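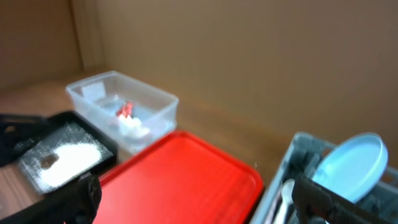

Do You Need All These Boxes? A Countertop Gallery

I have been promised a tidy kitchen by every container company going, and I remain unconvinced. Savita Awasthi thinks I am too hard on plastic. She owns 15 sets of it.

On the light wood tabletop: a clear food container with no lid on it, a shallow black tray, and a big red rectangle that could be a lid or another tray. If it's a lid, I would want to see it fit something before I took it home. Glossy red looks great in a store and shows every scratch by the second month.

The clear container is the best thing here, and I'll say that much for see-through sides. You can tell there is a small white card leaning inside, something bright red, and a crumpled bit of white. Whether you needed to keep any of it is another matter.

The black tray has fine white grains spread over it, like sugar or salt. Vivek Pathak swears by a shallow tray for anything you pinch with your fingers. I say the stuff slides to one end the first time you carry it. Give me a jar with a screw top.

At the right, a gray-blue dish rack with slatted walls. I had one with the same kind of grid for 5 years, and cleaning between the slats took an old toothbrush and most of an evening. Pramila Sengar says hers goes in the dishwasher. Then why have the rack?

Swap requests go to Seema Chaturvedi. Please bring the lids.

Posted Sun 4 March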